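Finally went through our water bills for the whole year. We moved to Kelden in May and I had never read one past the total.

Last month we used 1,621 gallons. There are two of us. The bill before that was close to the same, so I can't blame the garden.

First thing I checked was the toilet. Put food coloring in the tank, waited, and there was color in the bowl. New flapper cost me 5 dollars and took one trip to the store. 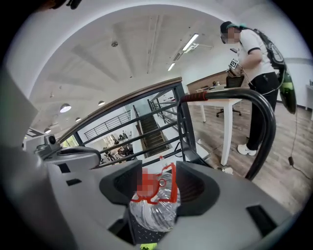
Eamon Kavanagh says to read the meter at bedtime and again before anyone gets up, and if the number has moved, there's still a leak somewhere.

Did that last night. It moved, only a little. So next is the outdoor faucet, then the line to the fridge.

The city will also send someone out if you call. The wait right now is 4 weeks. I put our name down anyway.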